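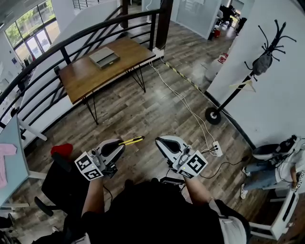 Porque é que um x-ato corta tão bem?

Corta bem porque a lâmina é muito fina na ponta e toda a força da mão se junta numa linha estreitinha.

Pronto, é isto que vem nos livros. Mas uma pessoa desconfiada não fica contente com uma frase. Fina quanto? E se é só por ser fina, porque é que uma folha de papel, que também é fina, não abre uma caixa de cartão?

Vamos por partes.

## A história da força

Carrega com a palma da mão numa borracha. Não acontece quase nada. Agora carrega com a mesma força, mas só com a ponta de um lápis. Fica lá um buraquinho. A força foi a mesma (ou parecida, que ninguém tem uma balança no braço), só que desta vez caiu toda no mesmo sítio.

A isto chama-se **pressão**. Uma lâmina faz o mesmo que o lápis, mas numa linha comprida em vez de num ponto.

E o papel? O papel dobra-se. Para cortar cartão, a lâmina tem de ser fina e também dura, por isso costuma ser de aço. Ainda assim, o papel às vezes corta-nos um dedo, e quem já passou por isso sabe que arde bastante. A pele é mais mole do que uma caixa.

## «É amarelo para ficar bonito»

Foi o que me disse o Sang-wook Byun, que tem 7 anos e muitas certezas. Há x-atos amarelos e pretos, e a verdade é que também os há azuis, verdes e cinzentos. O amarelo nota-se bem em cima de um chão de tábuas ou no meio de papéis, e isso dá jeito com uma coisa que corta. Mas se alguém te disser que todos os x-atos são amarelos por segurança, pergunta-lhe pelos azuis.

## «Uma lâmina nova é mais perigosa do que uma velha»

Parece lógico. Só que muita gente que trabalha com cartão diz o contrário. Com uma lâmina gasta é preciso fazer mais força, e com mais força a mão escorrega mais depressa. Isto não quer dizer que a nova seja mansa: corta pele com muita facilidade. As duas merecem respeito.

Em muitos x-atos, a lâmina tem riscos na diagonal. Servem para partir a ponta gasta e ficar com outra afiada. É um trabalho para um adulto, com uma ferramenta própria, e o pedacinho partido não vai solto para o lixo.

## As regras, mesmo para quem não gosta de regras

- O x-ato é usado por um adulto, ou com um adulto mesmo ao lado.
- Corta-se para longe do corpo e dos dedos da outra mão.
- A lâmina sai só um bocadinho. Para cartão, comprida não ajuda nada.
- Quando se pousa, recolhe-se. Mesmo que seja «só por um segundo».

## Uma experiência sem lâmina

Precisas de plasticina e de uma régua de plástico. Faz uma bola e carrega nela com o lado largo da régua, depois com a borda. Compara as marcas.

A Yuk-lan Hsiao fez isto 3 vezes, porque não acreditou na primeira. Fez muito bem. À terceira trocou a plasticina por uma banana, e o resultado foi parecido, mas a régua ficou a precisar de um banho.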